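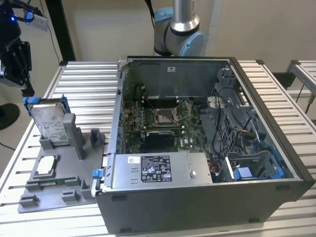

3.2 Sources of supply and reasons for disposal

Figure 4. Desktop tower with the side panel removed. The processor socket is empty; the power supply and graphics card are in place.

The survey covered 2435 desktop computers given up by offices and households in the Prarnia district. Of these, 473 came from households. The rest came from offices, most of them through two collection firms, Sketex and Fludell, which keep their own intake records. We used those records where the owner could not be reached.

Owners were asked for one main reason for giving up the machine. Slow running was named most often, followed by the end of software support. Few owners named a fault. This agrees with Ziółkowski, who found that working machines were often stored for years before disposal — usually in a cupboard or spare room.

Missing parts were recorded at intake. Machines without a processor or memory were kept in the sample, as the question here is why they were given up and when. Storage time was taken from the owner's answer and rounded to the nearest year. Answers above 8 years were grouped together, as owners were often unsure of the date.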